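Why I stopped going up the towers

When I moved to Trirkbridge, every visitor wanted the same thing: the observation deck at Starell Tower. I went up 14 times in my first year. Now I wait in the café downstairs, and I would like to defend this choice.

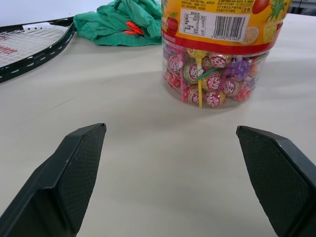

A view from very high is less personal than people expect. From 249 metres the river, the stadium and my own neighbourhood all become one grey pattern. My friend Merle Goodwin says this is exactly the beauty of it, and I respect her opinion. But for me it has as much character as a bare white tabletop, and I do not feel I have travelled anywhere.

In March we took my parents to Quinlan instead. We walked along the harbour, got lost behind the market and asked directions from a man repairing his fence. My father still speaks about this man.

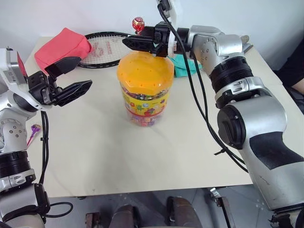

The deck would have cost us more than the whole lunch, and we would have spent the time in a queue. I do not say that towers should be closed. I only ask that guidebooks stop putting them on the first page, before the streets where people live and work.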